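Why a Gripper Drops Things
Science pages for readers ages 8 and up
By Radwa El Sherbiny

A gripper is the part of a robot that does the job of a hand. Most grippers are much simpler than a hand. Many have two fingers that move toward each other and away from each other, and nothing else. Some are fixed to a robot arm. Others are held by a person, who squeezes a handle or a trigger to close the fingers.

A gripper can fail. This page is about one kind of failure, called slip, and how engineers find out why it happened.

What slip is

Pick up a piece of fruit between your thumb and one finger. Two things are going on. Your thumb and finger are pushing inward, and gravity is pulling the fruit down. The fruit stays up because of friction. Friction is a force between two surfaces that touch, and it works against sliding.

If you push harder, the friction gets stronger. If you push more gently, it gets weaker. At some point the friction is too weak to hold up the weight. The fruit slides, and then it falls. That sliding is slip.

Your skin can feel slip when it is just starting. You squeeze a little more before the fruit has moved far enough for you to see it. A simple gripper has no skin. Unless it has been given a sensor that detects sliding, it keeps squeezing by the same amount, even while the object is on its way to the floor.

The fault at Mindside

Mindside is a small workshop where people build and repair grippers. In March, the team there was testing a two-finger gripper on fruit. The test was simple. The gripper picked up a piece of fruit, held it over a bowl, and let it go on command. Then it did the same thing again, 1000 times in all, with the fruit changed for fresh fruit at set points.

For the first part of the test the gripper did well. Then it began to let go early. The engineer in charge, Hala Ramadan, stopped the test after 33 early drops. She wrote each one in a log, with the kind of fruit and the place where it fell.

An early drop may not sound serious. With fruit, the result is a bruise. With a glass jar or a heavy tool, someone could be hurt, and for that reason a gripper that fails on fruit is not allowed to move on to heavier things.
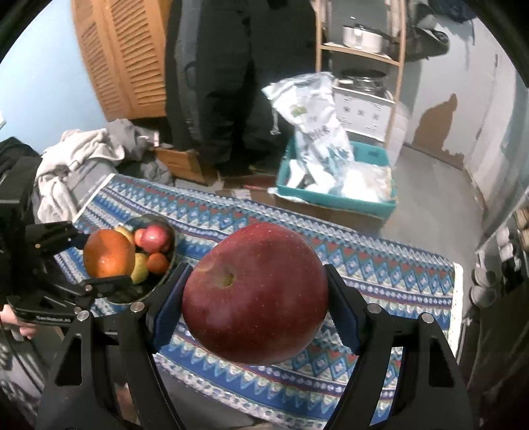

Looking for the cause

Engineers try not to guess. They make a list of possible causes and check them one at a time. If they change two things at once and the fault goes away, they cannot tell which change fixed it.

The first item on Hala Ramadan's list was the motor. If the motor was getting weak, the fingers would not push hard enough. She put a force gauge between the fingers. A force gauge is a tool that measures a push, in the same way that a bathroom scale measures your weight. The reading was normal.

The second item was the joints. Each finger on a gripper like this is made of stiff bars joined by pins, and the bars turn around the pins. The whole set of bars and pins is called a linkage. If a pin hole wears wide, the finger can wobble, and then it meets the fruit at the wrong angle. She held each finger and tried to move it from side to side. There was no wobble.

The third item was the pads. A pad is the soft piece on the inside of a finger tip, and it is the only part that should touch the object. She took the pads off and looked at them under a magnifier. They were coated with a thin, clear film.

The film was wax. Many apples are sold with a very thin layer of wax on the skin, which keeps them from drying out. Citrus fruit is often waxed too. Each time the gripper picked up a piece of fruit, a tiny amount of wax rubbed off onto the pads. One pickup made no difference that anyone could measure. After hundreds, the pads had become slippery.

So the motor was pushing as hard as before, but the friction was lower. The force gauge had not shown the fault because a gauge like that measures push. It does not measure friction.

Why not just squeeze harder?

It would have worked, for a while. More push makes more friction. But fruit is soft under the skin, and a hard squeeze crushes it. There is also a safety reason. A gripper that pushes harder can pinch harder, and fingers are softer than apples.

The shape of the fruit matters as well. A round object touches a flat pad only over a small patch. If the pad lands above the widest part of the fruit, the squeeze tends to push the fruit downward and out. A lopsided apple is harder to hold than an even one, as the two sides do not match.

The fix

The pads were washed with warm water and dish soap, rinsed, and dried. The gripper then did 80 pickups with no early drops. Next, the team at Mindside added a rule to the test sheet: the pads are cleaned every time the fruit is changed. They also ordered pads with small grooves from a supplier called Rultska. The grooves give the wax somewhere to go, in the way that the grooves in a tire give water somewhere to go. Those pads have not been tested yet.

Try it at home

You need an apple, a little cooking oil, a paper towel, and a bowl. Ask an adult before you start.

Hold the apple over the bowl between your thumb and one finger. Keep it low. Loosen your grip slowly until the apple starts to slide, and remember how hard you were pressing. Now rub one drop of oil on your thumb and finger and do it again. You will need to press harder to keep the apple up – the weight is the same, but the friction is not.

Wash your hands and the apple when you finish. Wipe up any oil on the floor, where it makes the same trouble for shoes.

Words to know

Friction: a force between touching surfaces that works against sliding.
Linkage: stiff bars joined by pins so that they move together.
Pad: the soft piece on the inside of a gripper's finger tip.
Slip: sliding that happens when friction is too weak to hold an object.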